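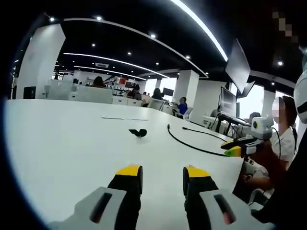 24 July 2021

Flordale hearing transcripts, second pass. Themis on codes, me on cleaning.

Where we are: 423 public comments from the district map hearings, 301 coded as of lunch. The rest are mostly the Ploltbridge evening session, which is the bad one. Clerk's office scanned it sideways and the OCR has eaten every hyphen. Also turned "ward" into "word" all the way through, so a search for ward gets nothing. Fixed by hand in the first part, then wrote a replace rule, then had to undo the rule for the man who really did say "keep your word." Original kept in /raw, do NOT edit that one again (me, last time).

Code changes today:
- Split "community ties" in two. One for schools/churches/shops, one for people saying their street has always voted with the next street. They were behaving differently and Themis has been asking for this for ages.
- "Incumbent protection" stays as is. Speaker has to name an office or a person. Grumbling about politicians in general goes to "distrust".
- Dropped "river". Everybody mentions the river. Put it in the notes column if it matters.

Anything coded before the split needs another look under community ties. Only that column, leave the others alone.

Double coding: Themis and I each did the same 40 blind. Compared after lunch. Fine on position (for / against / unclear), worse on reasons. Most of the trouble is long comments where the person starts on the map and ends up on parking. I was coding the whole speech, Themis was stopping when they left the topic. Agreed: stop when they leave the topic, pick up again if they come back. Wrote it into the codebook under general rules so we dont argue it again in October.

4 comments we still can't settle. Two of them look like the same speaker at different hearings, spelled differently on the sign-in sheets. If it is one person that changes the speaker table but not the comment table. Asked Raffaele to check against the video.

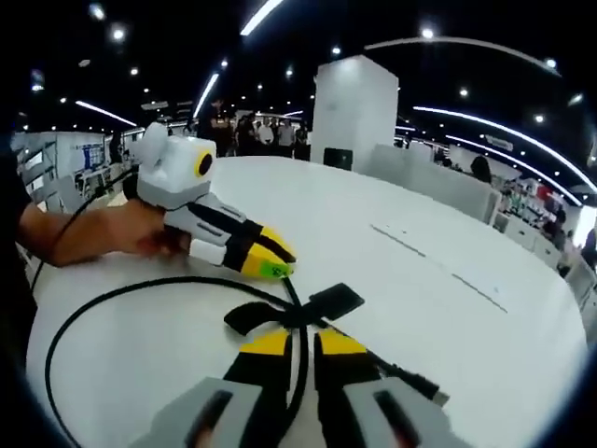
Raffaele Galli back at three with the answer on one pair: same person, confirmed, she gives her address both times. Merged. Other pair he can't tell, audio drops out right where she says her name. Left seperate and flagged.

He also raised something I'd missed. The Erkau hearing had a sign-up limit and the Ploltbridge one didn't, so comparing how many spoke against the map in each place is not much use by itself. Share within each hearing, then, and say so in the table note. Redo figure two on that basis. I had started on the text for it, scrapped.

Rondonuwu comparison: parked. Their minutes are summaries written by the clerk, not transcripts, and you can't code reasons off "several residents expressed concern". Could use it for position only. Themis Theodorakopoulos wants it in an appendix, I'd sooner leave it out. Not decided.

To do
- finish Ploltbridge evening, start from the break
- re-check old community ties
- table note on sign-up limit
- ask clerk about missing page in the Erkau packet (numbering skips, the speaker is mid sentence)
- written comments: same codebook or own one?? Raffaele says same. Try a few and see
- back up the codebook before anyone touches it

Merged file is in the shared folder, use that one.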